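Wednesday, July 23, 2025
Posted by M. Hlongwane

Drove over to Grotby this morning for my great-aunt's burial. Left at 6 to miss the trucks and still sat behind one most of the way. She was 98 and had her plot picked out since before I was born, next to my great-uncle, under the maples on the north side.

The service was short, the way she asked for. Two hymns and a reading, no eulogy. The minister got her middle name wrong and my mother corrected him out loud from the front pew. He took it well.

Lunch was in the church basement. Ham, potato salad, three kinds of bars. I ate too much and talked to a cousin from Clallatow I had not seen since the wedding in December. He says the old dairy is being sold. He also says the stone will not be cut until fall, and that adding her date will cost 800 dollars, which seemed high to me. My mother says we will split it and not argue.

I brought home the box of papers nobody else wanted. It has her funeral cards, rubber-banded by year, and the cemetery deed, number 2098. I need to make a copy of the deed and mail the original to my aunt.

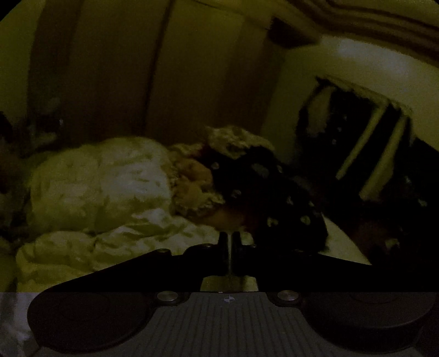 The obituary still has to go to the Ilano paper, and I said I would write it. They want it by Friday noon. I have her birthplace, her years at the cannery, and the names of those who went before her, but not the year she joined the church. I stayed over at my mother's tonight, and the spare bed has the white quilted comforter on it and the dark pillow with the white dots. I will write the first draft there before I turn the light off, and call my aunt in the morning about the church year.

Gas was 3 cents cheaper in Grotby. Should have filled up.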